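Writing the Short Personal Essay
Handout 6: Objects That Carry a Story
Instructor: Erzsébet Dudás

Welcome back, everybody, and thank you for the drafts you turned in at the end of January. I read them over two long evenings with a pot of tea and enjoyed them very much, even the ones that were (as one of you wrote in the margin) "still mostly throat-clearing." Throat-clearing is fine in a first draft. We all have to start somewhere, and I have never written an opening paragraph that I didn't later throw away.

Today I'd like us to think about objects. When we sit down to write about our own lives we tend to reach for the big words first - grief, home, marriage, luck - and then the page goes foggy. A reader can't do much with "grief." A reader can do a great deal with a coat that still has bus tickets in the pocket. So our work this week is to find the coat.

Please look again at Kinga Szénási's essay "Orna," which you have in your packet. It runs only a few pages, and the mother is hardly described at all. What we get is her sewing box, and the way she would never let anyone else close the lid. By the time the box is given away, Szénási doesn't need to tell us how she feels, and I'm so glad she doesn't try! Notice, too, how late the box comes back. It's there in the second paragraph, and then she leaves it alone almost until the end.

Some questions to keep by you as you read:
Who touches the object, and who isn't allowed to?
Does it change, or do the people change?
Where would you have been tempted to explain? 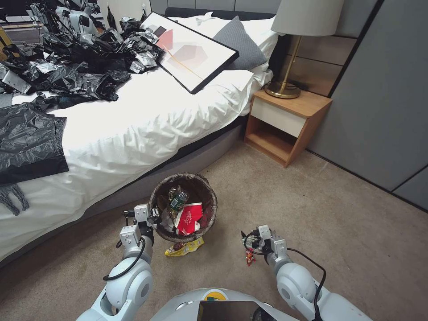
Choosing what to leave out is the hardest part of this kind of essay, and I'd rather you practiced it on something small before you try it on your whole childhood. Suppose your subject is a move. You could list every room and every carton, and we would all be asleep by the kitchen. Or you could stay in the bedroom with a heap of black plastic bags on a white duvet, and one framed print lying there among them, all pink and muted red shapes with a thin orange line running across. Now you have a question worth a page or two: who picked that print, and does everyone in the house still like it? Stay with the print and let the bags be bags.

For next time, write for 60 minutes about one object, without stopping to fix anything. Then cut what you have down to 2 pages, double-spaced. Bring a paper copy if you can - I like to scribble - and be ready to read your first paragraph aloud. If reading aloud makes you nervous, a neighbor can read it for you.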